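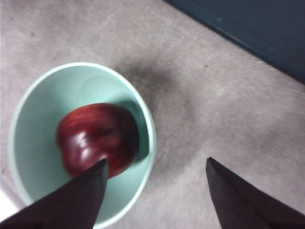 The Silum was the third gripper they had sent me that winter, and I had been told to like it. Derkcombe had already paid for 60 of them. My job was to run it against the old Barreto on the same arm, with the same controller, and write down which one was better, and everybody upstairs knew which one that would be. I set it going on the carpet with a red apple in a green bowl and watched the wrist view on my screen. One dark finger was over the bowl, its point on the apple. The other was out over bare carpet, pointing at nothing I would have called fruit.

"It's adapting," said the man from Silum, who had driven up with a box of cables and a very clean jacket.

"To what?"

"It builds a picture of the object."

I asked if the picture included the bowl. He laughed as if I had made a joke and typed something, and we ran it again.

By four o'clock I had a page of notes and a headache. The old Barreto had worn pads and a squeak in the left joint, and it needed 3 tries to do most things. It cost 400. The Silum cost 500 and came with a booklet. I read the booklet while he was on the phone in the hall. It used the word "confident" on every page, and always about the gripper.

When he came back he wanted to talk about the lighting. Then he wanted to talk about the carpet. At the Omungate site, he said, they had a hard floor and it worked beautifully.

"Did you see it work there?"

"I saw the numbers."

I had seen the numbers too. I had made numbers like that myself, one spring when I was younger and the demo was the next morning, by leaving out the runs I didn't care for.

He packed up at six and shook my hand. He said he felt good about the day. After his car had gone I put the Barreto back on the wrist, tightened the screws, and set the apple in the bowl. Then I opened the form, which had one box for my findings, already filled in, and a line underneath where I was supposed to sign.

I took the cap off the pen and started the arm.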